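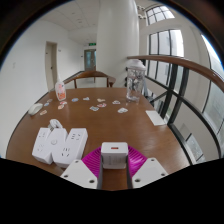

충전기를 꽂을 자리는 남아 있는데 옆 칸의 어댑터가 커서 결국 못 쓰는 경우가 더 많다는 지적이 중간 발표회에서 나왔다. 본 조는 이 의견을 반영하여 당초 '콘센트 수량 확보'로 설정하였던 연구 과제를 '공용 테이블 위 전원 및 소형 물품의 배치 개선'으로 변경하였다. 본 보고서는 변경 이후의 조사 내용과 배치안, 시험 운영 결과를 정리한 것이다.

1. 과제 개요

과제명: 복도형 공용 테이블의 소형 물품 정리 방안 연구
대상 장소: Besdale관 복도 공용 테이블
수행 기간: 11월 중 25일
참여 단위: 생활환경디자인 실습 3조

Besdale관 복도의 테이블은 수업 사이의 짧은 시간에 노트북 작업이나 휴대전화 충전을 하는 용도로 주로 이용된다. 개인 지정석이 아니므로 마우스, 충전기, 케이블 등이 상판에 남는 일이 잦고, 다음 이용자는 이를 한쪽으로 밀어 놓고 앉는다. 물품이 없어지는 것은 아니나 위치가 계속 바뀌어 찾는 데 시간이 걸린다는 불만이 사전 면담에서 반복되었다.

2. 현황 조사

조사는 오전 10시와 오후 4시, 하루 두 차례 실시하였다. 상판 위 물품의 종류와 위치를 기록지에 표시하였으며, 음식물과 필기구는 제외하였다. 기간 중 수집된 기록은 총 381건이다. 가장 많이 기록된 품목은 케이블이었고, USB 충전기와 마우스가 그 뒤를 이었다.

멀티탭은 일자형과 꺾인 형태 두 가지를 비교하였다. 일자형은 벽면에 붙여 두기 쉬우나 큰 어댑터를 꽂으면 인접 구멍이 가려진다. 꺾인 형태는 블록마다 방향이 달라 간섭이 적은 대신 상판에서 차지하는 면적이 넓고, 블록 사이 홈에 먼지와 작은 종잇조각이 모인다. 남는 전선을 처리하는 방법에 대해서는 조 내에서도 의견이 갈렸다. 둥글게 말아 멀티탭 뒤에 붙여 두면 앞쪽은 비지만, 멀티탭을 당길 때 함께 끌려 나온다.

3. 배치안

조사 결과를 바탕으로 상판을 전원 구역, 보관 구역, 작업 구역으로 나누었다. 이용자가 앉는 쪽은 작업 구역으로 하여 아무것도 두지 않는 것을 원칙으로 하였다. 작업 구역의 깊이는 노트북과 마우스를 함께 놓을 수 있는 치수를 기준으로 정하였다.

보관 구역에는 칸막이형 정리함을 두는 안과 얕은 쟁반을 두는 안을 검토하였다. 정리함 후보는 Kesel과 Clovov의 제품이었으며, 두 제품 모두 충전기를 세워 넣을 수 있었다. 다만 Kesel 제품은 칸이 깊어 작은 충전기를 꺼낼 때 손가락이 닿지 않는다는 의견이 있어 시험 운영에는 Clovov 제품을 사용하였다. 쟁반은 넣고 꺼내기는 편하나 케이블이 서로 엉켜 제외하였다.

구역 표시는 테이프를 쓰지 않고 종이 조각을 임시로 올려 위치를 맞추는 방식을 택하였다. 조각을 옮겨 가며 구역의 경계를 여러 차례 조정하였고, 위치가 정해진 뒤에 기록지에 옮겨 그렸다. 상판에 접착제가 남지 않는다는 점에서도 관리실의 승인을 얻기 쉬웠다.

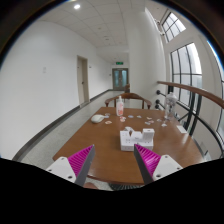

경계를 조정하는 과정에서 가장 오래 논의한 것은 보관 구역의 위치였다. 초안에서는 벽 쪽 모서리에 두었으나, 복도를 지나는 사람이 가방으로 건드릴 수 있어 안쪽으로 200mm 옮겼다. 이로 인해 작업 구역이 좁아졌으므로 전원 구역을 테이블 측면에 맞추어 다시 배치하였다.

4. 시험 운영

시험 운영은 수정안을 적용하여 실시하였다. 별도의 안내문은 붙이지 않고, 하루 한 번 오후 4시 점검 후에만 물품을 제자리에 돌려놓았다. 안내 없이도 마우스는 대체로 보관 구역으로 돌아왔다. 반면 충전기는 멀티탭에 꽂힌 채로 남는 경우가 많았고, 케이블만 뽑아 가는 이용자도 있었다. 충전기의 제자리를 정리함으로 본 초기 가정은 실제 이용 방식과 맞지 않았다고 판단된다.

이에 따라 최종안에서는 USB 충전기 한 개를 멀티탭에 상시 꽂아 두고, 나머지만 정리함에 보관하도록 하였다. 상시 충전기의 위치는 다른 어댑터와 간섭이 가장 적은 끝쪽 블록으로 정하였다.

5. 한계 및 향후 과제

조사 시간대가 하루 두 차례로 한정되어 점심시간의 이용 양상은 파악하지 못하였다. 또한 대상이 테이블 한 개에 그쳐, 폭 800mm 이하의 소형 테이블이 놓인 Katayama관 휴게 공간에 같은 배치안을 적용할 수 있는지는 확인되지 않았다. 다음 학기에는 Katayama관에서 보관 구역을 생략한 축소안을 시험할 예정이며, 전선 정리용 고정구의 부착 가능 여부는 시설 담당 부서와 협의 중이다.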